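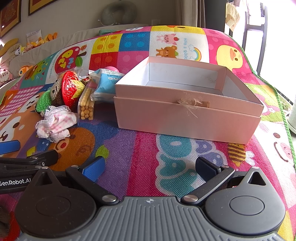 Testberichte › Aufbewahrung & Basteln

Arker Kartonbox in Rosa: hübsch, aber der Verschluss macht Sorgen
Geschrieben von Remigiusz Nowakowski, 12. Januar 2026

Ich habe die Box von Arker für meine Tochter gekauft, weil ihre kleinen Sachen immer auf der Spielmatte liegen bleiben: gehäkelte Tiere, Stoffreste, Stäbchen und was man sonst noch in den Ecken findet. Bezahlt habe ich 19 Euro im Laden Kellodgate, mit Versand wären es mehr gewesen. Seit dem Sommer steht sie bei uns im Kinderzimmer und ich denke, jetzt kann ich etwas Ehrliches darüber schreiben.

Zuerst das Gute. Die Farbe gefällt uns allen. Außen ist die Box rosa, innen ist sie hell, fast weiß mit einem bisschen Blau, und dadurch findet man auch kleine Teile am Boden schnell wieder. Vorne steht der obere Rand ein wenig über die untere Wand hervor, das sieht ordentlicher aus als bei den einfachen Schachteln, die wir vorher hatten. Der Karton ist fest. Meine Tochter hat sich einmal darauf gestützt und es ist keine Delle geblieben.

Innen sieht man an der Rückwand einen grauen Streifen. Ich habe versucht, ihn mit einem trockenen Tuch wegzuwischen, das geht nicht. Feucht wischen möchte ich bei Karton lieber nicht. Wer sehr auf Sauberkeit achtet, sollte das wissen.

Nun zum Verschluss. In der Mitte vorne sitzt eine kleine beige Schlaufe aus Stoff mit einem Knoten. Im Laden fand ich sie sehr schön, sie gibt der Box etwas Handgemachtes. Aber der Stoff franst aus, und zwar stark. Die Fasern stehen in alle Richtungen und hängen auch nach unten auf den Karton. Bei uns hat es im Juni angefangen, da war die Box 12 Tage alt. Ich habe die Fäden mit der Nagelschere geschnitten — nach kurzer Zeit waren neue da. Ein Tropfen Textilkleber auf den Knoten hat ein wenig geholfen, mehr nicht.

Zum Platz: Die gehäkelten Tiere passen gut hinein, auch das kleine geflochtene Ding mit dem roten Rand, das wie ein Strohhütchen aussieht und das man nicht drücken darf. Die Stäbchen lasse ich in ihrer durchsichtigen Packung, sonst liegen sie überall. Das karierte Tuch mit der Spitze kommt zuletzt obendrauf. Eine Einteilung gibt es in der Box nicht, ich hätte mir wenigstens ein Fach gewünscht.

Zum Vergleich hatten wir früher eine Box von Jakubowski für 10 Euro. Sie war dünner und der Deckel hat nie richtig gesessen, aber ausgefranst ist dort nichts.

Ich gebe drei von fünf Sternen. Für ein Regal, wo man sie selten öffnet, würde ich die Box wieder kaufen. Für jeden Tag im Kinderzimmer suche ich jetzt eine mit Magnet.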